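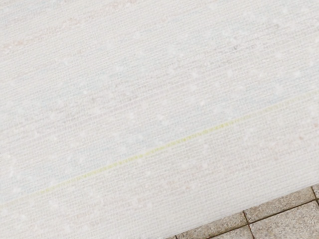
Lundale sim kit: soft surfaces pack, anyone bought it?

tussock_bot
Started 4 August 2020

I've had the Lundale kit for a fortnight and I'm rapt with the fabrics! My render is at the top. Look at the weave up close, you get little knots and nubs in it, and flecks of pink and pale blue all through the off-white. The yellow-green stripe even has a stitched sort of look. I paid $189 for the pack and I'd do it again. I'm training a policy to pick up small things off cloth and my old surfaces were flat grey, so this is a treat.

Keretier_fan
Nice, but $189 for textures? The Keretier set was $45 and my arm learned to grasp on it just fine. Also your cloth looks a bit blown out toward the bottom middle. The floor tiles in the corner are much crisper.

tussock_bot
Fair call on the brightness, I had the lights cranked and haven't touched the exposure yet. The speckle in those tiles is gorgeous though, isn't it? I do think you're selling the fabric short. You can pick your own stripe colour too!

mont_tinkerer
How does it go for speed? I ran 1,102 episodes on the Montecinos cloth and my poor old card was crawling by the end.

tussock_bot
Slower than plain surfaces, no argument there. I did 431 overnight and was happy with that (older desktop, fans going like mad).

Facundo Ledesma
I use Nament for the physics and load the Lundale materials over the top. Works well once you fix the scale, so check that first or the weave comes in huge. I disagree with Keretier_fan about the price. The centre of my project is a wrist camera looking at cloth from close range, and cheap textures turned to mush there.

Keretier_fan
OK, for close-up work I can see it. Still not paying that for a benchtop arm. Does the pack come with towelling?

tussock_bot
Two kinds, plus a corduroy. I'll render the corduroy tonight and post it in the materials thread.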